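How to get cables off the floor in a room with two tables

I wrote this guide for people who work in a room that was not planned for so many plugs. Maybe you rent it, maybe you share it, and you are not allowed to drill in the walls. I changed my own room this way in August and I have kept it like this until now. The whole work takes one afternoon if you start after lunch.

What you need

- reusable hook-and-loop ties, the narrow kind
- adhesive cable clips, small and medium
- one flat cable cover for the floor, long enough for the place where people walk
- a cable tray or a basket that hangs under the table
- masking tape and a pen
- a dry cloth and some rubbing alcohol

I bought my clips from Sasard and the tray from Bruditia, but any shop has similar ones. Please do not buy the clips before you have looked at your cables. My first packet was too small for the power cables and I had to go back.

Step 1. Label everything while it is still plugged in

Put a piece of masking tape on both ends of every cable and write the same word on both. "Lamp", "charger", "screen", this is enough. Do this before you pull anything. I know it is boring, but a black cable looks like every other black cable when it lies on a dark floor.

Step 2. Switch off and unplug

Save your work, switch off the devices, then switch off the power strip and unplug it from the wall. Now pull each cable out slowly and lay it straight along the room. If a cable has a cut, a flat place or a loose plug, do not tape it. Take it out of use.

This is also the moment to clean the floor under the tables. Small things go there and stay for months.

Step 3. Read the back of the power strip

Each strip has its maximum load printed on it. Add the watts of all the devices you want to connect and compare. My friend Caradog Dafis had a heater of 1000 watts on the same strip with his office things, and he could not understand why the strip became warm. A heater should go directly in the wall socket. Also never connect one strip to the end of another one, even when the cable is short by only a little.

Step 4. Decide where the strip will live

The strip should be near the table that uses the most sockets. In the middle of the floor it collects dust and people kick it. If you can reach the switch with your hand when you sit, the place is good. I measured 205 cm from my wall socket to the leg of the first table, so I chose a strip with a longer cable than this and kept the extra length under the table top.

Step 5. Make the loops

Take the extra length and make large, soft loops, like a garden hose. Do not wind the cable tightly around your hand and elbow, it twists the wires inside. Close each loop with one tie, not too strong. Power cables and data cables should have separate loops, so that later you can take one out without opening the other.

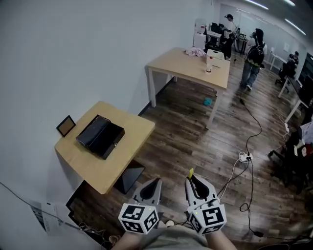

Put the loops in the tray and the strip beside them, with the switch turned to the outside. If your table is too thin for screws, use a tray with clamps. Before you put on adhesive clips, clean the place with alcohol and wait until it dries. Then press each clip for as long as the packet says. On a white wall I use white clips, and I put them low, just above the skirting board.

Step 6. The cable that must cross the room

Sometimes the second table has no socket near it. First try to go around by the wall. If there is no other way, use the floor cover, cross at the shortest point and make the line straight. A rug over a cable is not a solution, it hides the damage and keeps the heat.

Step 7. Plug in and test

Connect one device at a time and look at your labels. Walk through the room one time with a bag in your hand. If your foot touches something, move it now.

I check my clips again after the first week. The ones near the window usually need a second cleaning and a new adhesive pad.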